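Course notes, unit 6: Comparing two-finger grippers on packaged goods
Instructor: Naima Mansour. Lab supervisor: Hicham Tazi.
Revised May 30, 2026

Read these notes before your bench session. They cover how we compare grippers in this course and what has to be in your log. The math for contact forces was in unit 4 and is not repeated.

1. What is being compared

A parallel gripper closes two fingers along one line. Three things decide whether it can hold a given object: how far it opens, how hard it closes, and what the finger surfaces do at the point of contact. When you compare two grippers, change one of these at a time. If you swap the fingers and also raise the closing force, you can't say which change made the difference.

Students often blame the gripper for errors that come from the arm or the camera. Before each set of trials, run the ten-point reach check from unit 2. If the arm misses a point, fix that first and discard any trials made since the last good check.

2. Choice of objects

Boxes are harder than they look. A closed carton is stiff at the corners and weak in the middle of each side. A lid that bulges gives a different height depending on where you measure it, so a grasp planned from one depth reading may land too high. Measure at the corners and at the center and write down both.

Bags are the opposite case. The outline changes every time the bag is set down, and clear plastic gives poor depth readings. Shoes fall between the two: firm sole, soft upper, and an opening that a fingertip can catch on.

3. Procedure

Each pair of students runs 35 trials per finger set. Place the object, start the log, run the grasp, lift, hold, and return it. Score the trial as held, slipped, or missed. A grasp that holds but dents the package is scored as held, with the dent noted. 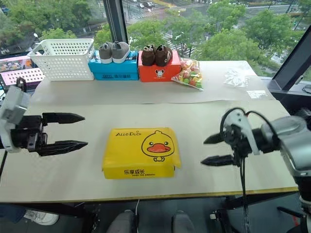 Ridged fingertips tend to do well on edges and less well on smooth, flat faces, where only the tops of the ridges touch. Smooth pads spread the load but need more closing force. Last April's group ran 76 trials with the Volten pads and the Sukach pads on the same carton. Most of their slips came during the lift, so watch that part of the motion closely.

With two arms you also have to choose which one goes first. Start with a single arm and leave the other parked. Two-arm grasps come later, once both sides pass the reach check. Look at the cable on each wrist before you move it and make sure it has enough slack for the full turn.

4. What to hand in

Hand in the trial log, your corner and center measurements, and one page on which finger set you would pick and for which objects. Fourteen-point type is not needed. Upload to the Fedville folder under your pair number.

Reading for unit 7: Ait Brahim notes, sections on wrist cameras and controller delay.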